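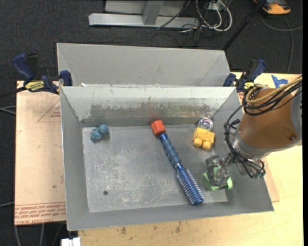

The near bin, with the brush, the two blocks, the ball and the blue toy.

Aoi Sugawara had the clipboard because she had the neatest handwriting, and she had stopped arguing about it in September.

"Brush," she said.

"I know it's the brush," said Heltport. His first name was Daniel, but there were two Daniels in the robotics club and the other one had joined first.

The arm came down on the right side of the bin and waited. It always waited there, a hand's width off the floor, while the computer worked out what it thought it was looking at. Heltport had his elbows on his knees and his eyes on the laptop. The program showed its choice as a box drawn on the screen. The box went to the ball, then to the yellow truck, then back to the ball.

"It likes the ball," said Aoi.

"It can't pick up the ball. It's clear. It sees the bin through it."

"It still likes it."

She wrote *ball* on the line and put a small question mark after it. Mr. Nguyen had told them to write down the first choice every time, even when it changed its mind. He said the first choice was where the trouble showed. He was at the far end of the room with the younger group, helping somebody get a wheel off an axle, and he had not looked over at them in a long while.

The box jumped to the brush and stayed.

"There," said Heltport.

The arm swung across, turned its wrist and went down on the handle. The fingers closed. It lifted, and the brush came up with it, head hanging low, and then the head swung and the whole thing slid out and dropped. It made a noise like a dropped spoon. In the younger group somebody clapped.

"Grasped, not held," said Aoi, writing.

"It was held for a second."

"The sheet says three seconds."

"I know what the sheet says. I typed the sheet."

The sheet had 400 lines on it, over a lot of pages, and they were on line 95. The regional meet at Zandwood wanted a log with every entry, and Heltport had picked 400 in the first week of school because it sounded like a serious number. Since then he had missed two meetings for the dentist and one for his cousin's wedding, and the serious number had not gotten any smaller.

Aoi reached for the stop button, pressed it, called "Stopped," and waited for Heltport to say "Stopped" back. Then she leaned in and set the brush on the bin floor again. She did it the way the rules wanted, without looking, letting it fall from her fingers. The rules said objects had to land and not be placed.

"You put it down nice," said Heltport.

"I dropped it."

"You dropped it nice. You always get the handle pointing at the back. When I do it, it lands any way at all."

She looked at the brush. The handle was pointing at the back. She picked it up and dropped it again with her face turned toward the wall, and this time it rolled up against the front.

"Now it's by the wall," Heltport said. "It hates the wall."

"You said to drop it."

They ran it. The arm went to the blue toy, got it on the first try, carried it over to the second bin and let go. Heltport made a fist under the table where he thought she couldn't see. She wrote *blue toy, held, placed* and turned the page.

It was the brush that cost them. The blocks were fine. The red one went across every time, and the truck went across if the fingers didn't come down on the wheels. The brush had a heavy end and a light end, and the program aimed at the handle because the handle was long and straight and easy to like. Heltport had spent a week on a change that was supposed to fix it. He had named the change Hulell, after a dog in a comic he used to draw, and the name was in the code in 14 places.

"How many has Hulell gotten?" Aoi asked.

"Of the brush?"

"Of the brush."

He didn't want to look, so she turned back through the pages herself. She ran the pencil down the column and her lips moved.

"Two," she said.

"Out of what?"

"Out of 60."

Heltport took his glasses off and cleaned them on his shirt. The younger group was packing up. Chairs went onto tables. A girl with a braid came over and stood on the carpet behind them, holding her coat, and watched the arm, which was doing nothing.

"Is it broken?" she asked.

"No," said Heltport.

"What's it trying to do?"

"Pick up the brush," said Aoi.

The girl thought about it. "Why does it grab that end?"

"It's the handle," Heltport said. "That's what a handle is for."

"It's for brushing your hair, though," said the girl. "If you just want to carry it you don't have to use the handle. My grandma carries hers by the round part, with the handle sticking out." Somebody called her from the door and she went, dragging one sleeve of the coat along the floor.

Neither of them said anything for a bit. Heltport put his glasses on.

"The head's too wide," he said.

"Is it?"

"The fingers open to –" He stopped and looked at the green piece on the end of the gripper. They had changed to the green ones after the fall open house. Before that, the fingers had been narrower, and he had written the width into the program and then written it into his head, and he had not changed it in either place.

"How wide do they open now?" Aoi asked.

"I never measured."

She took the ruler out of the back of the clipboard and held it out to him. He pressed the stop button and said "Stopped," and she said "Stopped," and he measured the fingers and then the brush. He measured the brush twice. Then he sat down and started typing.

"Is it wide enough?" she said.

"Hang on."

"Is it?"

"It's wide enough by a little. Hang on."

Mr. Nguyen came down the room with his keys in his hand. He had his jacket on already. He read the top page of the log over Aoi's shoulder, and then the page before it.

"You've been honest with the brush," he said.

"She has," said Heltport, typing.

"Do you want to take it out? You're allowed to swap one object before the meet. There's a form."

Aoi had known about the form. She had printed one at home, and it was folded in half under the log with everything filled in but the signatures. She had dated it 20th October, the way her father wrote dates, and then worried that it would look wrong to a judge. She had not told Heltport. She had meant to tell him at the start of the meeting, and then again at line 80.

"We've got a form," she said.

Heltport stopped typing.

"I filled it out just in case," she said. "I put the sponge."

He looked at the form when she slid it out. He read all of it, even the part at the bottom about where to mail it. She thought he would be angry, and he was, some. It showed in his ears.

"The sponge would be good," he said finally. "It would get the sponge every time."

"I know."

"When did you do this?"

"After the wedding. You weren't here, and it dropped the brush all afternoon, and I was the one who had to keep picking it up."

He nodded. He turned the form over, but there was nothing on the back.

"Can we have ten more minutes?" he asked Mr. Nguyen.

Mr. Nguyen looked at the clock and then at his keys. He took a chair down off a table and sat on it with his jacket still on.

"Five," he said.

Heltport changed one number, then found the same number somewhere else and changed that too. Aoi moved the pencil to line 97. She dropped the brush with her eyes shut and pulled her arm back out of the bin.

"Clear," she said.

"Clear."

The arm came down on the right and waited. The box on the screen went to the ball. She wrote *ball* and the question mark. The box went to the brush and sat on the handle, and Heltport breathed in through his nose, and then it slid down to the bristles and stayed.

"Write that," he said.

"I'm writing it," said Aoi.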